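About the Fonlow Automation Club

The Fonlow Automation Club is a student group at Traltia Technical School. Members program industrial robot arms, first in simulation and then on hardware. The club was founded in August with a single work area and a shared set of simulation licenses. Current membership is 39 students, drawn from the electronics, machining and computer science tracks.

Membership is open to any enrolled student. No programming background is required. New members complete a short safety course and a set of introductory exercises before joining a project team.

What we work on

The main project is Paju, a simulated workcell for handling small circuit boards. Teams write the motion programs, define the parts and fixtures, and tune the contact settings in the physics engine. The task is a standard one in electronics assembly: move a board between a tray and a fixture, place it within tolerance, and sort the result.
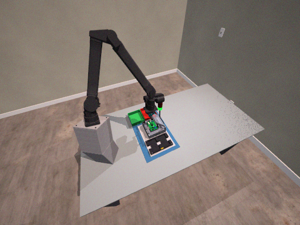
Work on Paju is divided into layout, motion and logic. The layout team maintains the table model and the position of every item on it. The board fixture sits on a white sheet over a blue mat, with the black foam insert on the near side and the green and red trays at the far corner. All of these positions are stored in one file, and the motion team reads its target poses from that file. A change to the layout therefore does not require edits to the motion code. The arm is mounted on a pedestal at the end of the table, and reach to each target is checked before a layout is accepted.

The motion team is responsible for approach paths, speeds and gripper commands. Each path is split into a free move, a slow approach and a contact phase. Students learn to set joint limits, to avoid singular poses and to log the error at the fingertip. The current program library holds 78 paths. 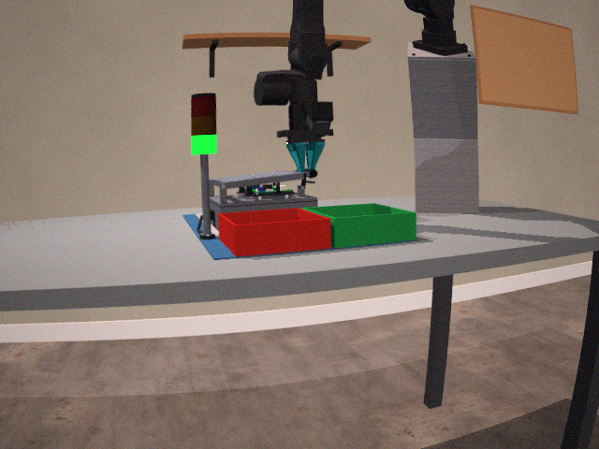 Paju workcell, with the gripper fingers over the board fixture.

The logic team handles states, signals and fault recovery. Each program must define what the cell does when a part is missing, misplaced or dropped. The team writes these cases as a table before any code is entered. Completed programs are run in batches of 176 trials with small random offsets applied to the part positions, and results are posted to the club server.

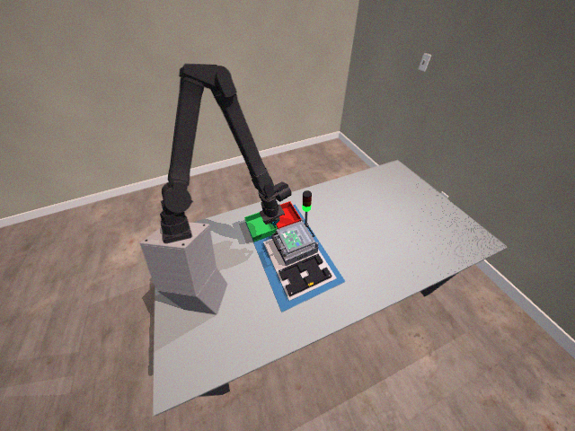
Review sessions are held at the end of each project block. A team presents its program, its trial log and a list of known faults. Reviewers replay selected trials from several viewpoints and look at clearance first, particularly where the wrist and gripper come down over the red and green trays with the stack light standing close beside them. Programs that pass review are merged into the shared library. Programs that do not pass are returned with written comments.

Competition

The club enters the Trorero student automation contest. Entries are scored on cycle time, placement error and documentation. Last season the club's entry logged 242 scored cycles.

Joining

Applications are accepted at the start of each term. Students should bring a laptop able to run the simulator, or request a lab workstation on the application form.

Page last updated February 5, 2018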